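Riddale Residence Services
Facilities and Systems Support
Ticket 119: Room inventory form rejects entries and times out
Status: Resolved
Opened: May 6, 2026
Building: Hunum House
Priority: Standard

Reported issue
Residents completing the personal property form in Sterkulance are returned to the sign-in page after they select Save. Entries made on the second page are lost. The fault affects the jewelry and small valuables section most often, as that section takes the longest to fill in.

Initial findings
The session limit had been set to 10 minutes during the last update. The previous limit was 68 minutes. Residents received no warning before the session closed. A separate fault was found in the name field, which rejected the letter Đ. A resident registered under the surname Đồng could not submit a form at all.

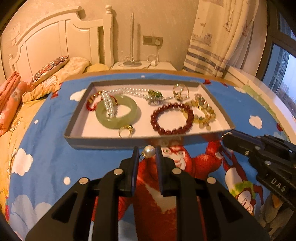
Small valuables: pearl pendant, with jade bangle in tray.

Action taken
The session limit was restored to its former value, and drafts are now saved when the resident moves to a new page. The name field was changed to accept all accented letters. Support staff submitted 20 test forms, and each was stored correctly.

Instructions to residents
Forms sent before the correction should be opened and checked. Any missing item may be added under Amend Record. Receipts are optional for items kept in the room but are required for items placed in the building safe.

Remaining work
The printed guide still shows the old screens. A revised guide will be issued in July. Requests for paper forms should be made at the Hunum House front desk.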